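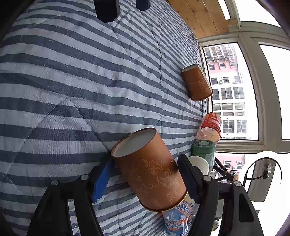
The price of the first gripper is rarely the problem

2/26/19

By Tymoshchuk

When the small firm Folluneck began to plan its handling project, the budget had one line: tools. Four hand-held grippers were ordered, and the matter seemed closed. By July the list had 69 lines.

Most of the new ones were cheap. Finger pads wear out, and a foam pad does not hold a paper cup in the same way as a rubber one, so both kinds had to be bought and tested. Screws get lost. Cups get crushed, and a crushed cup cannot be used again the next morning. The team went through some 133 of them before it made a proper line for "objects" and gave it its own money.

Larger sums went to time. A person who picks up cups and bowls with a gripper all day needs breaks, and the recordings need somebody to check them. Brinadell, a supplier of pads and spare fingers, advises its customers to plan the hours first and the tools after. I find this good advice, although it comes from a seller.

The question of rooms is also often forgotten. Zoltness, a project of similar size, rented one clean laboratory and later had to pay for three ordinary flats, as its customers wanted work done at home, on beds and near windows, with changing daylight.

Folluneck now keeps a part of each budget without any name on it. The accountant did not like this at first. For the next order, she asked for it to be larger.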